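Raka parallel gripper, two-finger, for the Anemero two-arm setup

Fits: Anemero left wrist, Anemero right wrist
Ships as: real gripper, simulation model, or both together
Controller: Paulík (included with the real gripper)

I've sold, bolted on and unbolted a lot of grippers, and the question I get most is still "should I just buy the same one for both arms?" My answer used to be yes, every time. Then Eduard Sýkora asked me to run the Raka against the Roler slim on the simulated version of the setup before he spent his budget, and I ended up with a much longer answer (sorry, Eduard!).

So what do you get with the Raka? It's a plain parallel jaw. Two fingers, one motion, no clever tendons. I like that. You tell it how wide to open and how hard to close, and you can read the code for it over one cup of coffee. The simulation model uses the same commands as the real one, so anything you write on screen goes across to the bench with the same numbers - handy if you share hardware with another team and only get it after 4 p.m. like I do.

I did the whole comparison in household rooms and left the bare test table alone. Bare tables make every gripper look good. Narrow gaps, shelves and compartments are where you find out if the wrist is too fat or the fingers are too short, and I gave myself 16 tasks of that sort and went through all of them twice. Wrist views were on for the close work and the body view for the reaching.
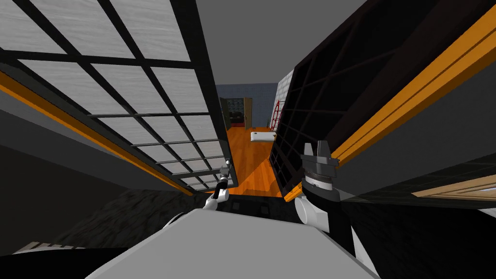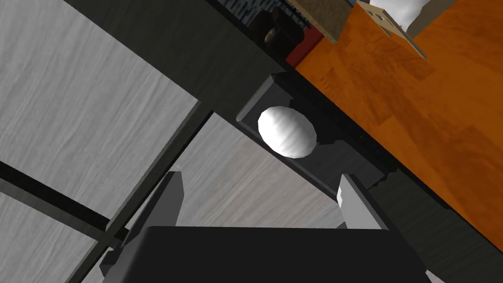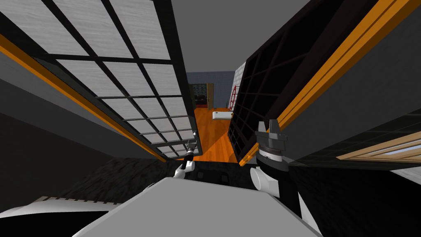
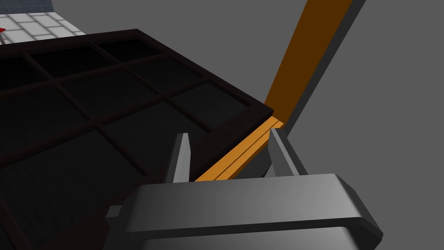

Simulation views from the comparison. First and third: both arms up in the gap. Second: open fingers on either side of the egg. Fourth: orange bar between the fingers, next to the compartment tray.

A few notes from my own list, in no special order.

Reaching into gaps. The slim one is easier to plan for and I won't pretend otherwise. With the Raka I had to add a bit of clearance around the wrist in the planner, and after that it stopped complaining. If all your work is in tight cabinets, look at the Roler first.

Small round things. I start with a slow close and a low force limit, then creep up. The default force in the settings file is set for blocks and boards, so please change it before you go near an egg! There's a preset called "soft" in the Paulík menu and that's a decent place to begin.

Long things. Flat inner faces on the fingers are what you want for bars and planks. Grip near the end and the far end has a lot of leverage on you, so I plan for a second grasp closer to the middle whenever there's room.

Camera views. I'd budget for a wrist camera on each arm. The body view is fine for getting to the right place and pretty useless for the last little bit, when the gripper itself is covering what you care about. The mount takes 2 screws and the cable runs down the outside of the wrist. I use a wrap of tape on mine because the supplied clip is fiddly.

What's in the box: gripper, wrist plate, 2 fingers, Paulík controller, power lead, 17 screws (you need fewer, keep the rest). The simulation model is a download and the link comes with your order email. The Roler slim has its own page, and you can mix the two on one controller as long as the firmware is from June or later.

Eduard went for one of each, by the way. If you're stuck choosing, send me a note with the smallest gap and the heaviest object you have to deal with, and I'll tell you which one I'd put on which arm.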